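Tabletop Set: Status and Next Steps
Maltport data group, March 20, 2023

Collection for the tabletop set continues with the hand-held gripper in homes and offices. The current batch covers small household goods on hard, glossy surfaces.

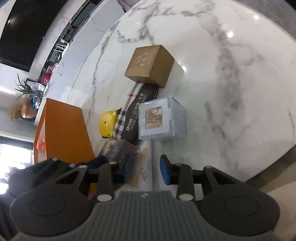 Counts to date
The set now holds 751 recorded demonstrations. Of these, 684 passed review and have been released for training. The rest are held for a second check by Deisy Agudelo, mostly for tracking loss during fast wrist turns.

Object mix
Cylinders remain the easiest class to gather and are close to overrepresented. Canisters, tins, boxes and soft pouches should appear together on the same table, so that the policy does not learn to expect one object at a time. Change the layout between takes. Moving a single item a few inches does not count as a new layout.

Labeling
Anas Erraji has split the "grasp" label into "approach" and "close." Demonstrations labeled before December keep the old tag and will be converted by script. Please do not edit them by hand.

Next batch
The target is 600 further demonstrations, with priority on clear plastic and patterned surfaces. Operators should start each take with the fingers fully open and hold still for two seconds before moving. Requests for table time go to Esi Agyeman.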